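페투라의 밤을 달군 세 세트… 톱시드, 왼손잡이 신예 꺾고 카리츠 오픈 8강

입력 20/02/2018
인쇄 | 이메일로 보내기 | 공유 37 | 댓글 6

카리츠 오픈 여자 단식 톱시드가 진땀 나는 풀세트 접전 끝에 8강에 올랐다. 페투라의 비트코프스카 코트에서 열린 16강전에서 예선을 거쳐 올라온 왼손잡이 신예를 6-4 4-6 6-4로 눌렀다. 스코어만 보면 점잖은 경기 같지만 전혀 그렇지 않았다. 세 세트 내내 한 게임이 멀다 하고 듀스가 이어졌고, 마지막 포인트가 끝났을 때는 이긴 선수도 진 선수도 한동안 네트 앞을 떠나지 못했다.

관중석은 2,683명으로 꽉 찼다. 이번 대회 들어 표가 매진된 첫 경기였고, 외투를 벗지 못할 만큼 쌀쌀한 밤이었는데도 자리를 뜨는 사람이 거의 없었다. 세트가 바뀔 때마다 북쪽 스탠드에서 박수가 시작돼 코트를 한 바퀴 돌았는데, 이런 소리를 2월의 페투라에서 듣게 될 줄이야!

첫 세트는 서브의 시간이었다. 예선 통과자가 먼저 서브를 넣었고, 두 선수 모두 자기 게임을 단단히 지켜 네 게임씩을 나눠 가졌다. 톱시드는 넓게 빠지는 서브로 상대를 코트 밖까지 끌어낸 다음 빈 곳에 포핸드를 꽂았고, 신예는 몸쪽으로 파고드는 왼손 서브로 맞섰다. 특히 애드 코트에서 바깥으로 휘어 나가는 서브는 알고도 받기 어려웠다. 톱시드는 리턴 위치를 앞뒤로 바꿔 가며 해법을 찾느라 애를 먹었다.

균형이 깨진 것은 아홉 번째 게임이었다. 톱시드가 베이스라인 안쪽까지 성큼 들어와 두 번째 서브를 받아치기 시작했고, 신예는 급해졌는지 더블폴트를 범하며 브레이크 포인트를 내줬다. 이어진 랠리가 대단했다. 크로스로만 오가던 공이 어느 순간 톱시드의 백핸드에서 직선으로 꺾였고, 공은 라인 위에 떨어졌다. 톱시드는 곧바로 자기 서브 게임을 지켜 세트를 가져갔다.

여기까지는 예상대로였다. 그런데 둘째 세트가 시작되자 신예가 완전히 다른 선수가 되어 나왔다. 첫 게임을 한 포인트도 내주지 않고 따더니, 곧이어 상대 서브를 깨뜨리고 자기 서브까지 지켜 순식간에 세 게임을 앞서 나갔다. 드롭샷이 살아났고, 그 드롭샷을 쫓아 들어온 톱시드의 머리 위로 로브가 넘어갔다. 같은 조합을 연달아 세 번이나 성공시켰을 때는 관중석에서 웃음 섞인 탄성이 터졌다. 톱시드조차 라켓을 두드리며 박수를 보냈다.

물론 톱시드가 그냥 물러설 리 없었다. 세트를 마무리하려던 신예의 서브 게임에서 끈질기게 공을 받아 올려 브레이크를 되찾았다. 분위기가 넘어가는가 싶던 바로 그 순간, 신예는 더 과감해졌다. 열 번째 게임에서 리턴을 치자마자 네트로 뛰어드는 작전을 꺼냈고, 발리 두 개가 모두 깨끗하게 떨어졌다. 세트 포인트에서는 톱시드의 포핸드가 길었다. 세트 스코어는 동률. 이쯤 되자 옆 코트에서 복식 경기를 보던 팬들까지 통로로 몰려들었다.

마지막 세트는 올 시즌 초반을 통틀어 손에 꼽을 만한 테니스였다고 해도 지나치지 않다. 톱시드가 첫 게임을 브레이크하며 기세를 올렸지만 네 번째 게임에서 되갚음을 당했다. 그 뒤로는 줄다리기였다. 한쪽이 위너를 터뜨리면 다른 쪽이 다음 포인트에서 그대로 돌려줬다. 일곱 번째 게임에서 신예는 브레이크 포인트를 여러 차례 막아냈는데, 그중 하나는 두 번째 서브를 첫 번째 서브처럼 때려 넣은 에이스였다. 배짱이 보통이 아니다.

승부는 이번에도 아홉 번째 게임에서 갈렸다. 톱시드가 리턴 위치를 베이스라인 뒤로 크게 물렸고, 높고 깊은 공으로 시간을 벌면서 랠리를 길게 끌었다. 신예의 다리가 조금씩 무거워졌다. 평소라면 여유 있게 닿았을 공에 라켓이 늦었고, 짧아진 공을 톱시드가 놓치지 않았다. 브레이크에 성공한 톱시드는 주먹을 불끈 쥐고 자기 팀 쪽을 오래 바라봤다.

마지막 게임도 쉽지 않았다. 첫 매치 포인트에서는 네트를 맞고 넘어온 공에 발이 묶였고, 두 번째는 신예의 패싱샷에 날아갔다. 세 번째 매치 포인트에 가서야 톱시드는 가운데로 꽂는 서브로 경기를 끝냈다. 이날 톱시드가 기록한 서브 에이스는 14개. 본인의 카리츠 오픈 한 경기 최다 기록이다. 첫 서브가 흔들리던 지난해를 떠올리면 눈이 번쩍 뜨이는 변화다.

톱시드는 경기 뒤 코트 인터뷰에서 “둘째 세트에서는 무엇을 해도 공이 돌아왔다. 상대가 정말 훌륭했고, 오늘은 내가 조금 더 오래 버틴 것뿐”이라며 “이렇게 추운 밤에 끝까지 남아 준 관중들 덕분에 다리가 움직였다”고 말했다. 이어 8강 상대를 묻는 질문에는 “일단 뜨거운 수프부터 먹고 생각하겠다”고 답해 웃음을 자아냈다.

패한 신예에게도 박수가 쏟아졌다. 필우드 아카데미에서 훈련해 온 이 선수는 예선 첫 경기부터 한 걸음씩 올라와 본선 2회전에서 시드 선수를 잡았고, 이날은 톱시드까지 벼랑 끝으로 몰았다. 클레이코트에서 자란 선수답게 미끄러지며 받아내는 수비가 일품인데, 하드코트에서도 그 움직임이 통한다는 것을 보여준 한 주였다. 그는 “지고 나서 이렇게 기분이 좋아도 되는지 모르겠다”며 “내일 당장 다시 연습하고 싶다”고 했다. 다음에 이 이름이 대진표에 보이면 꼭 챙겨 봐야 한다.

필우드 아카데미로서도 반가운 한 주다. 주니어 선수들이 버스를 타고 와 스탠드 한쪽을 차지했고, 둘째 세트가 끝났을 때는 모두 일어나 발을 굴렀다. 아카데미 코치진은 신예의 서브 동작을 지난겨울 내내 손봤다고 한다. 토스를 조금 앞으로 옮기고 무릎을 더 깊이 굽히는 간단한 변화였지만, 이날 코트에서 나온 결과는 결코 간단하지 않았다.

톱시드는 8강에서 강한 포핸드로 이름난 4번 시드와 만난다. 4번 시드는 같은 날 낮 경기에서 상대에게 브레이크 기회를 한 번도 주지 않고 가볍게 이겼다. 체력만 놓고 보면 분명 4번 시드가 유리하다. 하지만 톱시드는 상대의 리듬을 끊는 데 누구보다 능하고, 이날 같은 경기를 치르고 나면 자신감이 붙기 마련이다. 빠른 코트에서 먼저 공격하는 쪽이 주도권을 잡을 가능성이 크다.

대진표 반대편도 흥미진진하다. 6번 시드가 첫 세트를 내주고도 뒤집기에 성공해 8강에 합류했고, 와일드카드로 나선 페투라 출신 선수도 홈 팬들의 응원 속에 살아남았다. 와일드카드 선수가 여기까지 올라온 것은 대회가 비트코프스카 코트로 옮겨 온 뒤 처음이다. 짧게 끊어 치는 백핸드 슬라이스가 유난히 낮게 깔리는데, 키 큰 선수들에게는 이만큼 성가신 공도 없다.

복식에서도 볼거리가 많았다. 2번 시드 조가 매치 타이브레이크까지 가는 접전 끝에 탈락했고, 이 대회에서 처음 짝을 이룬 두 선수가 그 자리를 차지했다. 서로 사인을 착각해 같은 쪽으로 뛰어가는 장면도 있었지만 그마저도 포인트로 연결했다. 손발이 맞아 갈수록 무서워질 조다.

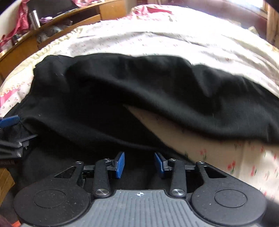
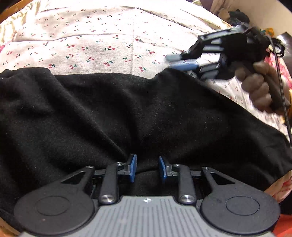

8강전은 모두 비트코프스카 코트에서 열리며, 여자 단식 두 경기가 먼저 편성됐다. 톱시드의 경기는 야간 첫 순서다. 조직위원회는 기온이 더 내려갈 것으로 보고 입장객에게 담요 반입을 허용하기로 했다. 복식 준결승은 옆 코트에서 나란히 진행된다.

올해 카리츠 오픈의 열기는 여름까지 이어질 전망이다. 7월에는 같은 장소에서 주니어 대회가 열리고, 필우드 아카데미 소속 선수들이 대거 출전할 예정이다. 이번 16강전을 스탠드에서 지켜본 어린 선수들 가운데 몇몇은 그때 같은 코트에서 서브를 넣게 된다.

한편 톱시드는 이 대회에서 아직 우승컵을 들어 올린 적이 없다. 결승에는 한 차례 올랐으나 마지막 문턱을 넘지 못했고, 지난해에는 손목이 좋지 않아 일찍 짐을 쌌다. 이번 주 컨디션은 그 어느 때보다 좋아 보인다. 백핸드가 살아 있고 서브에는 힘이 붙었다. 8강전 잔여 입장권은 경기 당일 오전부터 페투라 현장 매표소에서 판매한다.

공유 37 | 댓글 6
인쇄 | 이메일로 보내기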